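Who Gets Counted? My Project on Anti-Discrimination Rules in Ledo
10 Jul 2023
4 min read

So my project started with a complaint form. The Ledo housing office has one for people who think they were turned away for being gay or trans, and I wanted to know if anyone used it. I asked for the records in April and got 167 forms back, with the names blacked out (thank you, records desk!).

I read every one of them at my kitchen table, and only 6 had a written decision attached. The rest just had a date stamp.
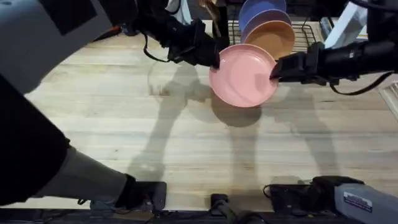

My next step was the Plomer Center, which runs a legal help line. They let me sit in on a training and explained that the local rule covers renting but says nothing about shared rooms, and a lot of younger callers live in shared rooms. I hadn't caught that at all, so I went back and re-sorted my whole pile.

I'd still like to compare Ledo with Korkura, where the rule is older. My request there is pending.

Comments (2)

mapleroad: Did the date stamps at least show how long people waited?

tess_k: We had the same shared room problem in my building. Please post the Korkura part!

Related
Kumarasinghe Fund opens student grants
How to file a records request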